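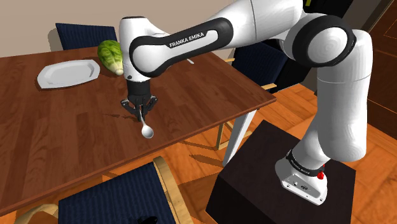
Do I need to repeat the gripper comparison if the supplier has already published a grip score?
Repeat it. A supplier's score was taken with the supplier's objects, the supplier's fingers and usually the supplier's idea of what counts as a hold.

4. Comparing grippers in the simulated dining room

This section covers the spoon trial, which is the first trial to run after the Pirkeo controller has been installed (Section 3). It uses the Franka arm with the two-fingered gripper as the baseline. The Turport and Chareonsuk gripper models are then loaded in its place, one at a time. Revised January 7, 2019.

4.1 Before you start

Check that the arm loads on its pedestal beside the table and that the plate and the lettuce are both there. If either is missing, the object pack did not load. Reload it before going on. The spoon trial does not touch the lettuce, but the arm passes close to it and a missing object will make the collision log look better than it should.

Note: The Nivomstead room file ships with chairs in place. Leave them. Earlier users deleted them to speed up rendering and then wondered why their approach paths failed on everyone else's machine.

4.2 Running the baseline

1. Open the room file and choose Reset All. Do not use Reset Arm, which leaves the objects wherever the last run dropped them.

2. Set the physics rate to 800 steps per second. The menu offers a Fast setting. It is fast, and the spoons it picks up tend to sink into the fingers.

3. Load the spoon task. The target is a vertical grasp on the handle, bowl down, held a little above the tabletop.

4. Close the gripper at the default force. Resist the urge to raise it. A high force hides a bad finger shape, and finger shape is what you are trying to compare.

5. Hold for 4 seconds, then open the contact view. You want contact on both fingers. If the viewer shows the spoon in place but the log lists contact on one side only, the run is a fail, however good it looks on screen.

6. Save the log under the gripper's name and the run number. Screenshots may go in the same folder, but they are not results.

Caution: Do not average the baseline with runs made on an older controller version. The grasp timer was changed in July and the two sets of numbers do not mean the same thing.

4.3 Swapping the gripper

1. Stop the simulation. Swapping while it is running is allowed by the menu and should not be.

2. Load the new gripper model and enter its mass by hand. The value in the Turport file is wrong by a factor that suggests somebody mixed up units. The correct entry is 1075 grams.

3. Check the finger offset. Move the open gripper down until the tips just meet the table, read the height, and correct it if it is not zero.

4. Repeat steps 1 to 6 of Section 4.2 with nothing else changed. Same spoon, same force, same start pose.

Note: The Chareonsuk model comes with its own grasp planner, switched on by default. Turn it off. With it on you are comparing planners – possibly a useful thing to do, but a different test.

4.4 Reading the results

The summary page gives each gripper a single score out of 100. We suggest you ignore it. The weighting is not documented, and Grímur Þrastardóttir, who maintains our test files, got 2 different scores from the same log by sorting the columns first.

Look at slip distance and contact time instead. If two grippers differ by less than the spread between repeat runs of one gripper, report no difference. This will be the outcome more often than the brochures would have you expect.

Caution: A thin, rigid spoon handle in simulation has perfectly known friction. Real cutlery does not – it has grease, bends and odd edges. A good result in this trial means the gripper is worth testing on the bench. It is no ground for ordering one.

4.5 If the spoon drops at once

Check the finger offset first, then the mass entry, then whether Reset Arm was used by mistake. If all three are correct, lower the closing speed by one notch and run again. Record the change in the log header.

For the plate trial, go to Section 5. The plate needs a different grasp file, and the spoon settings must not be carried over.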